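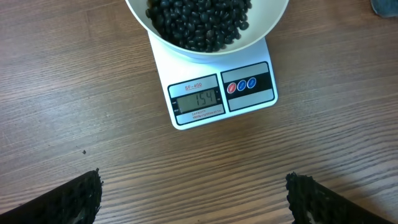

Zewditu Chala
Technical Documentation Editor, Lurkunon Home Storage

Search this manual
Enter a keyword or part number
Go

Section 3. Setting Up the Brarneck Pantry Cabinet

This section covers placement, leveling, wall attachment and first loading of the Brarneck cabinet. Assembly of the body and doors is described in Section 2 and must be complete before work begins. Two adults are required for steps 2 through 6.

3.1 Placement

1. Select a wall that is dry, flat and free of heating outlets. Leave a gap of 2 inches on the hinge side so that the door can open fully.
2. Lift the cabinet into position. Do not drag it across the floor.
3. Place a level on the top panel, first from side to side and then from front to back.
4. Turn the front feet by hand until the cabinet is level in both directions.

Note: On soft flooring, check the level again once the cabinet has been loaded.

3.2 Wall Attachment

5. Mark the position of the bracket on the wall. The screws must enter a stud or other solid backing.
6. Fasten the bracket to the wall, then to the top rail of the cabinet, using the screws from bag 3. Tighten firmly by hand.

CAUTION: An unattached cabinet may tip forward when the doors are open. Do not load any shelf until step 6 is complete.

Walls of brick or concrete require anchors suited to the material. Anchors are not supplied.

3.3 Fitting the Shelves

7. Insert four shelf pins at the same height for each shelf. Press each pin in until the collar meets the panel.
8. Lower the shelf onto the pins with the finished edge facing forward.
9. Keep the lowest adjustable shelf below the midpoint of the cabinet. Heavy goods belong on this shelf or on the base.

The load limit for each adjustable shelf is 20 pounds, spread evenly. Filled jars are often heavier than expected. Where the weight of a container is in doubt, it should be weighed on a kitchen scale before it is placed on an upper shelf. The large Čierny jar, for instance, weighs 725 grams when empty.

3.4 Door Racks

10. Hook the rack over the two upper pegs and press down until both lower clips engage.
11. Open and close the door slowly. If the rack touches a shelf, move the shelf up or down by one position.

CAUTION: Door racks are intended for spices and packets. Glass bottles should be kept inside the cabinet.

3.5 Replacement Parts

Parts may be ordered by mail with the card enclosed in bag 3. State the finish and the code printed inside the left door. Owners of the older Busov cabinet should note that its shelf pins are of a different size and must not be used here.

Related sections
Section 2. Assembling the Body and Doors
Section 4. Adjusting the Hinges
Section 5. Cleaning and Care
Busov Cabinet: Parts List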